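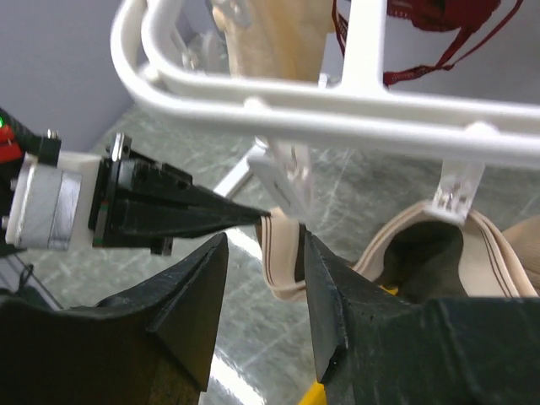 White clip rack with a beige striped-edge piece on one of the clips

Clip rack leaves dents in elastic bands — how do you hang yours?

Posted by munro_flat22, November 2022
Reading time: 2 min

I dry bras and other small things on a white plastic clip rack indoors. The clips have a metal spring and grip hard. After a night on the rack the bands have little square dents, and one beige one with brown edging has started to go wavy along the edge. Should I be clipping somewhere else, or get a different rack?

fuvelon60
Clip at the center, between the cups, or on the side seam where the fabric is doubled. Never by the straps — the wet weight pulls them long. Press the water out in a towel first. Fold a scrap of cotton over the edge before you close the clip and the dents mostly go away. Wavy edging usually stays wavy. With lace I skip the clips and lay it over a rail.

tubsoak
just use a chair back

pegbag_869
Agree on the towel. I loosened my clips by leaving them on a folded washcloth for 20 days. It worked on most of them, two snapped.

Related
Removing clip marks from knitwear
Bilex drying rack: replacement clips
Hand washing lace in a small sink
Zikport wall rail, what weight does it hold?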